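Priline Wood Table Top, Light Finish
Posted in December by the Plarnthorpe shop desk

If you have been putting up with a wobbly old table in the craft room or the kitchen for longer than you care to admit (we did the same in our own back office, so no judgment from us!), the Priline top might be just the thing. It comes in a pale finish that goes with nearly any chair you already own, and it sits on the Prarnen legs or on any frame that takes a standard mounting plate. We have carried it for 3 years now and it is still the one we point people to first, mostly for its color.

The light tone keeps a small room from feeling crowded, and small things set down on it are easy to find again, especially anything with a bit of bright color to it. The grain is soft and streaky, darker in some places and almost creamy in others, and every top comes out a little different, so please don't expect yours to match your neighbor's line for line. We think that's half the charm of it. 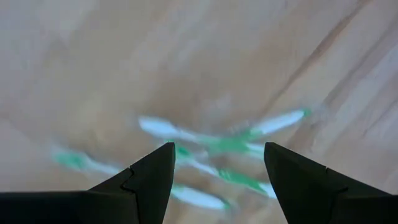

Bélanger wrote to us that the finish took one full winter of homework, glue sticks and spilled cocoa before it needed anything at all, and then a light rub with the care oil brought it right back, though the corner nearest the window has gone a shade deeper than the rest and we really ought to mention that to people. So we are mentioning it! A top that stands in strong sun will warm up in color over time, and turning it end for end every few months helps to even things out.

The top holds up to 200 pounds when it's mounted on the Prarnen legs, spread evenly, and weighs 25 pounds by itself, so one person can carry it up the stairs if they take it slowly. Wipe it with a damp cloth and a drop of mild dish soap, dry it right after, and keep hot pans on a trivet. Mounting screws are in the box, but the legs and the care oil are sold separately.

Order number 244. Ships flat.

12 shares | 4 comments
Questions? Contact the Plarnthorpe shop desk
© Plarnthorpe. All rights reserved. Back to top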